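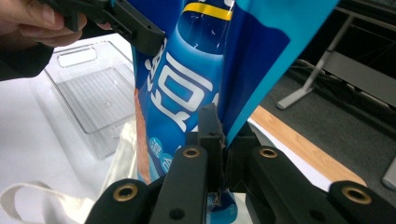 Neu im Regal: Beutelware aus Ostasien

24. Oktober 2023

Das Regal links neben der Kasse im Traltine ist umgeräumt. Die Gläser und Dosen stehen jetzt eine Reihe tiefer, auf Augenhöhe finden Sie die Ware in Folienbeuteln: Trockenpilze, Algen, Nudeln, Knabbereien, Würzmischungen und getrocknete Hülsenfrüchte. Mit der letzten Lieferung sind 38 Sorten dazugekommen. Ein Teil davon war schon im Frühjahr bestellt und hing wegen fehlender Papiere beim Zwischenhändler fest.

Etiketten

Viele Kunden greifen nach der Farbe und stehen dann ratlos vor der Beschriftung. Jeder Beutel trägt auf der Rückseite einen weißen Aufkleber mit der deutschen Bezeichnung, den Zutaten, den Allergenen und dem Mindesthaltbarkeitsdatum. Wenn ein Aufkleber fehlt oder nicht lesbar ist, geben Sie die Packung bitte an der Kasse ab. Solche Ware verkaufen wir erst wieder, wenn der Aufkleber ersetzt ist.

Wer öfter einkauft, kommt mit ein paar Schriftzeichen schon recht weit. 混合 heißt »gemischt« und steht auf Mischungen aller Art. 辣 bedeutet scharf, 甜 süß, 盐 oder in der älteren Schreibweise 鹽 ist Salz. Auf japanischen Packungen schreibt man das Salz 塩. Eine Liste mit den häufigsten Zeichen liegt an der Kasse zum Mitnehmen aus, zweiseitig bedruckt und groß genug, dass man sie auch ohne Brille lesen kann.

Beim Datum ist die Reihenfolge zu beachten. Auf ostasiatischer Ware steht in der Regel zuerst das Jahr, dann der Monat, dann der Tag. Außerdem wird manchmal das Herstellungsdatum aufgedruckt und die Haltbarkeit nur in Monaten angegeben. Es kam deshalb schon vor, dass jemand eine einwandfreie Packung als abgelaufen zurückgebracht hat. Maßgeblich ist das Datum auf unserem Aufkleber.

Aufbewahrung zu Hause

Ungeöffnet halten sich die Beutel bei Zimmertemperatur, dunkel und trocken. Ein Platz über dem Herd ist ungünstig. Nach dem Öffnen füllt man den Inhalt am besten in ein Schraubglas um. Für die großen Beutel mit 600 Gramm passt das Vorratsglas von Cosus mit 885 Millilitern bei den meisten Sorten gut, bei Algen und anderen sperrigen Sachen braucht man zwei davon. Schneiden Sie das deutsche Etikett aus und legen Sie es mit ins Glas, dann sind Datum und Allergene später noch da.

Wer den Beutel behalten will, streicht die Luft heraus, faltet den oberen Rand zweimal um und setzt eine Klammer darauf. Gummibänder halten auf glatter Folie schlecht. Knabbereien werden so nach einigen Tagen trotzdem weich, für Nudeln reicht es.

Folie und Entsorgung

Leere Beutel gehören in den Gelben Sack, auch die bunt bedruckten. Bitte nicht mehrere ineinanderstecken, die Sortieranlage kann sie sonst nicht trennen. Trockenmittelbeutelchen kommen in den Restmüll.

Nachbestellungen

Detlef Steinbach nimmt Wünsche für die nächste Bestellung bis Ende Oktober entgegen, persönlich im Laden oder per Zettel im Kasten neben der Tür. Hilfreich ist eine leere Packung oder ein Foto der Vorderseite, auf dem die Schrift zu erkennen ist – mit »der blaue Beutel vom letzten Mal« lässt sich beim Großhändler wenig anfangen. Die Mindestmenge je Sorte beträgt 2 Kartons. Einzelne Packungen können wir nur mitbestellen, wenn genug andere Kunden dieselbe Sorte haben möchten.

Die Gewürze von Masum sind zurzeit nicht lieferbar. Reis und Linsen von Bepari stehen weiterhin hinten beim Mehl.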